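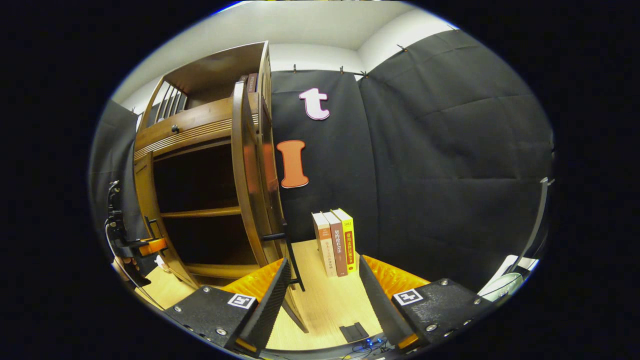 Progress Report No. 7 -- page 1 of 5

**Goment: teaching shelf tasks by hand**
Prepared by the Skurkura project team for Brutodau
Wed 27 March

## Where the work stands

Recording for the book task is well under way. The set now holds 2,541 demonstrations that passed review. Of these, 134 were added in this reporting period, all of them with upright books and a wooden cabinet. The rest come from the earlier kitchen and desk tasks, which are closed and will not be changed again unless Brutodau asks for it.

All of the new demonstrations were made with the hand-held gripper. The operator holds the tool, does the task at a normal pace, and the camera on the tool records the view the robot will later have from its wrist. No robot arm is needed during recording. We planned to compare this with remote control of the arm on the same task, and that comparison has started but is not finished (see below).

## The book task

The operator approaches a small group of books standing on the floor, closes the fingers on one of them, lifts it, and places it in the cabinet. The books stand together, spines out, and differ in color and a little in height. We chose touching books on purpose. A single book with space on both sides is easy to grip, and a policy trained only on that case failed in the June trials as soon as a second book was put next to it.

The operators settled on a two-step grip. They tip the book forward by the top of the spine with one finger, then close on it once there is a gap. Demonstrations that pull the book straight out are still accepted, but they are tagged separately so that we can train with and without them.

Placing the book is slower than picking it up. The lower part of the cabinet is dark inside, and the exposure of the wrist camera takes a moment to adjust when the tool goes in. Operators have been told to pause briefly at the opening. This adds time to each recording, but the reviewers can then see the shelf edge before the book reaches it.

## Tracking and calibration

Each finger base carries a square marker, and the opening between the fingers is worked out from the two markers. This worked well for most of the period. Trouble came from two sources:

- Thick books push the fingers far enough apart that the markers sit near the rim of the fisheye view, where the correction is weakest. We recalibrated the lens and the error dropped to a level the reviewers accept.
- The plain black backdrop gives the position tracking very little to hold on to. We fixed large cutout letters to the fabric, and the track now drops out much less often when the tool faces the back wall.

The ribbed finger pads have held up. One pair was replaced after the edges started to lift, and the session made with the worn pair was recorded again.

## Hand recording and remote control

The remote-control station at the Đoàn site is running. Operators there drive the arm with a leader arm and watch the wrist view on a screen. So far they have completed five practice sessions, none of which count toward the set.

Early impressions from these sessions:

Remote control is slower, and the tipping motion is hard to do without feeling the book. Operators tend to press too hard and push the whole group back. On the other hand, every motion recorded this way is one the arm can make. With the hand-held tool, people sometimes twist the wrist in a way the arm cannot follow, and those recordings have to be thrown out at the replay check. Most of the rejected demonstrations in this period were rejected for that reason.

We don't want to draw a conclusion until both methods have been used on the same books, with the same cabinet, by the same operators.

## Problems and delays

The replay check fell behind. It is run on one workstation, and a software update broke the export step for several days. The backlog has been cleared, but the first training run on the book task started later than planned. Its results will be in the next report.

The cabinet door also caused some lost recordings. When it swings partly shut it narrows the way in, and the tool caught on it. Operators now check the door before each take. We may later add demonstrations with the door half open -- the robot will have to deal with it at some point -- but these are outside the present task.

## Next period

- Finish the first training run and test it on the arm with books that are not in the set.
- Start counted remote-control sessions at Đoàn.
- Add thin paperbacks, which bend when gripped and are missing from the current set.
- Write down the operator instructions in one place. At present they are split between the wiki and a printed sheet, and the two do not match on the pause at the shelf.

## Spending

Spending is within the agreed budget. The spare finger pads and the backdrop fabric were charged to materials. We ask Brutodau to approve moving the unused travel money to a second workstation for the replay check. A quote is attached to the cover email, and we would need an answer before the counted sessions at Đoàn begin.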